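2023-01-23

Spent the morning on the door procedure. Nazar Kravchuk wants the Purgate working rules down to 2 pages before Miltovitz reads them, and the section on appliance doors is the longest. I did the grip part first, at the washer.
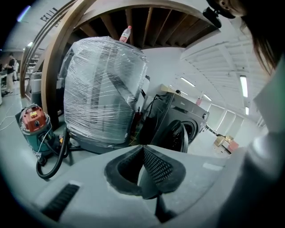

Page last changed: 2023-01-23, section 4 reworded

Rule 4 used to say "hold the door securely." You can't check that. It now says both pads must touch the rim before any pull, and the jaw must stay clear of the glass. Bohdan Bondarchuk asked for a force limit as well. We settled on 40 N -- no, that was the Gallardo draft. Ours has no number until the load cell is back.

Rule 5, loose items. Bottles left on top of a machine are now to be logged by the operator before the first run. Bohdan would ban them outright. I left it at logging, with a note to revisit in March.

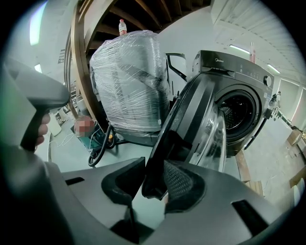

The swing is the other half. Trasonex counts a door as open at any angle past the latch, too loose for us. I wrote "open to the stop, then release," with a pause of 400 ms before the jaws part. Nazar thinks the pause belongs in the controller settings and should come out of the rules.

Still to write: hoses and cables on the floor, and who signs when a rule is waived.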